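Plutetura Robótica
Outubro · Leitura: 2 min

1/ Notas sobre a coleta de demonstrações à mão para a tarefa da bandeja. Sem teleoperação desta vez: o operador segura as garras e faz o movimento ele mesmo. O robô só entra depois, com a política treinada.

2/ Cada episódio começa com os dedos abertos e a bandeja no campo de visão do punho. Se a bandeja não aparece inteira entre os dedos no primeiro quadro, o episódio é descartado.
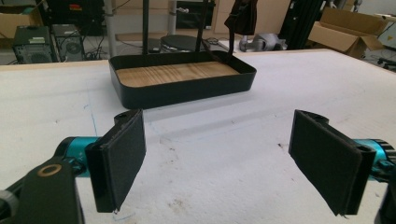

Vista do punho: dedos abertos, bandeja preta com base de madeira clara.

3/ A orientação da bandeja varia de propósito. Com ela sempre paralela à borda da mesa, a política decorou o ângulo e errou a aproximação assim que alguém girou a peça. Mudamos a pose a cada 7 episódios.

4/ Não apagamos riscos nem manchas da placa. Já testamos fundo limpo e o ganho na coleta some na primeira mesa real.

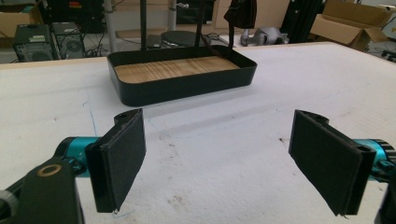

Bandeja em ângulo sobre a mesa branca, garra sem nada entre os dedos.

5/ Duas mãos dão mais trabalho que uma. O erro típico é o operador mover as duas ao mesmo tempo por hábito, quando a tarefa pede uma parada e a outra em movimento. No replay isso vira oscilação no braço que deveria só esperar.

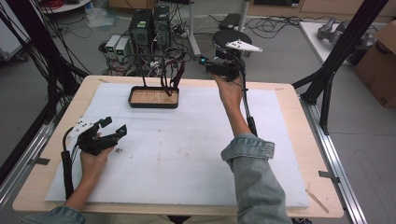 6/ Outro ponto é a velocidade. Gente é rápida demais. Pedimos um ritmo que o braço consiga seguir sem saturar as juntas – na prática, desconfortavelmente lento. Quem vem da teleoperação se adapta melhor, porque já se acostumou com o atraso.

7/ Números até agora: 497 episódios gravados, 87 descartados. A maior parte do descarte é perda de rastreamento quando o punho gira rápido. O resto é início fora do padrão (ver 2/). 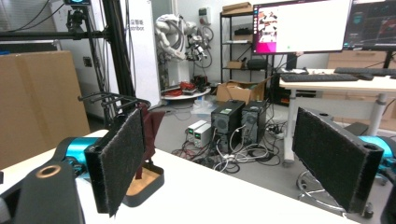
8/ O fundo também entra nos dados. A câmera do punho vê a sala toda quando a mão inclina, então mantemos o recorte largo e deixamos a rede aprender a ignorar. Recortar só a mesa piorou a estimativa de altura.

9/ Próximo passo: 19 execuções no braço, mesma bandeja, poses que não estão no treino. Publico a taxa de sucesso e os vídeos das falhas.

Publicações recentes
– Calibração de garra manual: o que medir antes de gravar
– Ilterent: primeiras impressões do formato de log
– Teleoperação com atraso variável, parte 2
– Por que abandonamos o conjunto Tristutthorpe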